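Pruvari BF-15 Bottom-Freezer Refrigerator
Small Kitchen Series / Cooling / Freestanding

Overview

The BF-15 is a two-door freestanding refrigerator with the fresh food compartment on top and the freezer below. It is intended for apartments, break rooms and eat-in kitchens where the appliance shares floor space with a table or a short run of cabinets. The upper compartment holds the items used most often at standing height. The freezer is reached by bending, and its contents are stored in pull-out drawers.

The unit is sold in silver with light gray side panels. The side panels are finished for visible installation, so no end panel or filler strip is needed when one side of the cabinet faces the room. Door fronts have a brushed metallic finish.

Model number: BF-15
Order code: 1482
Configuration: upper refrigerator, lower freezer, two hinged doors
Finish: silver, brushed; side panels light gray
Installation: freestanding, indoor use only
Hinge side: right as delivered
Distributor: Veres Appliance Supply

Doors and seals

Each door opens independently. The lower edge of the upper door is slightly curved and extends over the top of the freezer section. Either door can be opened while the other stays closed, and the freezer can be loaded without loss of cold air from the refrigerator compartment.

The freezer door has a white molded inner panel with raised parallel ridges. It carries no shelves or bins. A gray rubber gasket runs around the panel and seats against the white lip of the cabinet. The gasket is a push-fit part and can be replaced without tools. Order by model number and state which door it is for; the two gaskets are different lengths and are not interchangeable.

The freezer drawer fronts are translucent. Drawers slide on the molded ridges of the side walls and lift out at the end of their travel. The door must be opened past 90 degrees before a drawer will clear the gasket. Pulling a drawer against a partly open door is the most common cause of gasket damage reported to our service desk.

Placement beside a table

The BF-15 may stand directly next to a table or counter on its left side. Leave a gap of 15 mm between the side panel and the table edge. The side panel does not act as a heat exchanger on this model, so the gap serves only to keep furniture from rubbing the finish. A table with rounded corners is preferred in narrow rooms, particularly where the user stands at the corner to load the freezer.

On the right side, check the swing of both doors before fixing the position. Allow 800 mm of clear floor in front of the cabinet, measured from the closed door. The freezer door travels close to the floor – rugs, mats and raised thresholds within its arc must be removed or trimmed. 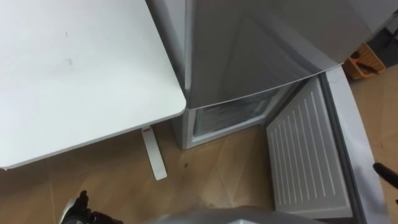
Freezer door open to the right, upper door closed. White table at left, wood-grain floor.

Flooring and leveling

Wood, laminate, tile and sheet vinyl are all suitable if the floor is flat and will carry the loaded weight. The front feet are adjustable; the rear rests on fixed rollers. Set the front slightly higher than the rear so that both doors swing closed from a half-open position. Use a spirit level on top of the cabinet, front to back and then side to side. Do not level by sighting along the floor seams.

On finished wood, place the supplied pads under the front feet after the unit has been rolled into position. Do not roll the cabinet sideways. To clean behind it, pull it straight out and push it straight back.

Defrosting and cleaning

The freezer section is manual defrost. A light layer of frost on the interior walls is normal and does not affect storage temperature. Defrost when the layer interferes with drawer movement or when the door no longer closes without pressure.

Switch off at the wall and empty both compartments. Remove the drawers and leave the freezer door fully open. Lay a folded towel along the lower lip of the compartment and a second on the floor in front of it. Meltwater must not be left standing on wood flooring. Scrapers, knives and hair dryers will damage the liner and are not covered under warranty.

Wipe the ridged door panel along the direction of the ridges with a soft cloth and warm water. Clean the gasket folds separately and dry them completely. For the brushed fronts, use a damp microfiber cloth and follow the grain; powder cleaners and abrasive pads leave permanent marks.

Spare parts

Drawer, freezer, upper
Drawer, freezer, lower
Gasket, freezer door
Gasket, refrigerator door
Hinge kit, left-side conversion
Foot pads, set

Hinge conversion requires two people and should be done before the unit is loaded. Both doors must be converted together. Instructions are packed with the kit.

Ordering and service

Units ship from the Driravberg warehouse. Delivery to the room of use is included within the Brukumley service area; removal of an old appliance is charged separately and must be requested with the order. After transport the cabinet must stand upright for four hours before it is switched on.

Trade orders: Jolán Bozsik
Parts and service: Thilini Siddiqui

The service desk is closed on Friday afternoons. Have the model number and order code ready – both are on the rating label inside the upper compartment.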